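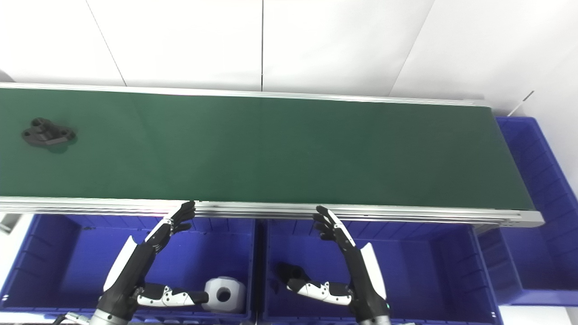

August, proof week

Second proofs of Daria are back from Kulturton. Started reading at half past eight with the marked-up first set beside me. Zainab Okafor has the other copy and is reading from the last chapter towards the front, so we should meet somewhere in the middle with our eyes equally tired.

Corrections carried over properly in chapters one to six. Two were missed in chapter seven, both on the same page: "grey" still spelled the American way in the harbour passage, and the stray comma after "Akpan" in the line where he hands over the keys. Marked both again in green. Red is for new mistakes, green for anything we have already asked for once. Ese, if you pick this up while I am out, please keep to that, as the typesetter charges differently for the two.

New mistakes so far:

The running head changes to the wrong chapter title partway through chapter nine. It rights itself at the start of ten.

A line of dialogue has been joined to the paragraph before it in the ferry scene. It reads as if the aunt is speaking. She isn't in the room.

The dedication has moved to a left-hand page. Bavitz wants it on the right and so do I. That pushes everything on by a page unless we drop the blank after the half title. Have asked for the blank to go.

Word breaks are better than last time. I only found one bad one, "the-rapist" at the foot of a page, and I think any reader would notice that before they noticed anything else in the chapter. Marked in red and wrote it in the covering note as well.

11.15. Phone call with Kulturton about the print run. We are still at 400 for the first paperback printing. They would like us to go higher and showed what it does to the price per copy, but the last book is still on the shelves in the back and I don't want two titles sitting there. Staying at 400. The reprint takes them a fortnight from the go-ahead if the files are unchanged, so there is no great risk in being small. Agreed the cream paper. The white was cheaper but too see-through when I held the sample to the window.

Spine width depends on the final page count, so the cover can't be signed off until the dedication business is settled. Told Ese Bashir to hold the cover file and not send it, even if they chase.

Sales figures, copied down here so they are in one place. The first book in the series has sold 3,513 to the end of last month, all formats together. Of those 1,133 were paperbacks and the remainder eBooks. The paperback share is higher than I had guessed. Most of the paperback orders came through independent shops in the spring, after the library talks. I had been planning to bring the eBook of Daria out first and let the paperback follow, and I am now less sure. Bavitz prefers both on the same morning and I am coming round to it. It does mean the proofs have to be finished this week and not next.

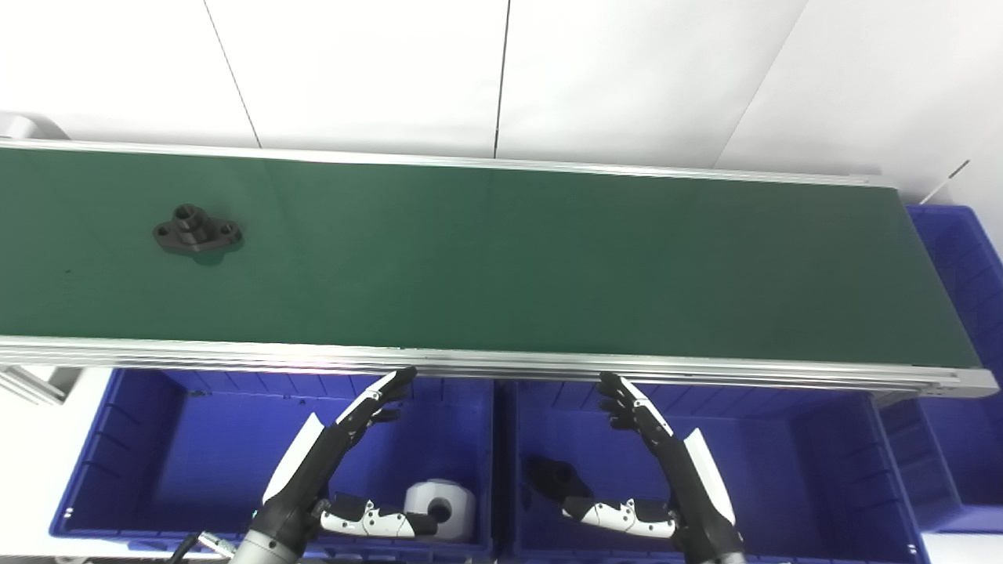

Black part at the left of the green belt.

Lunch, then eBook checks. Ran the test file through the reader on the old tablet and on my phone. Contents page works on both. On the phone the scene breaks have vanished, so two scenes in chapter four run together with no gap. On the tablet they are there. I suspect the ornament is being sent as a picture and the phone is dropping it. Asked Ese to swap it for three plain asterisks in the eBook only and leave the ornament in print. Will test again when the new file comes.

The map is too small to read on the phone. It was too small in the first book too, and we had two emails complaining. Options are to turn it on its side, cut it into two halves across two screens, or leave it out and put it on the website with a link. I lean towards two halves. Bavitz drew it and should have the say, so have emailed with all three.

Back matter still to write. Needed: the acknowledgements, a short note on the place names, the first pages of the next one, and the request for reviews. On the last of these, Zainab thinks the wording in the first book was too long and that people had closed the file before they reached the end of it. She has cut it to two sentences. I like hers better than mine. Have pasted it into the eBook and the print file.

Review copies: 4 have gone out as printed proofs, all with the "uncorrected" sticker on the front. The rest are going as files. One of the bloggers has asked for a printed copy after first saying a file was fine. There is one spare in the drawer with a bent corner. Sent that, with an apology for the corner.

16.40. Zainab has come back as far as chapter fifteen. Her worst find is that Akpan's sister is older than him in chapter three and younger in chapter seventeen. We both read it in manuscript and both missed it. Bavitz says older is right. The fix is one word in seventeen and takes no extra line, so no change to the pages after it.

Stopped at the end of chapter eleven. Twelve to fourteen left.

For tomorrow: finish those three, put both sets of marks on to one copy, send to Kulturton before noon. Ring the bookshop about the launch evening and ask whether they want to order the stock themselves or have us bring it in boxes like last time. Find the invoice for the first proofs, which I have put somewhere sensible.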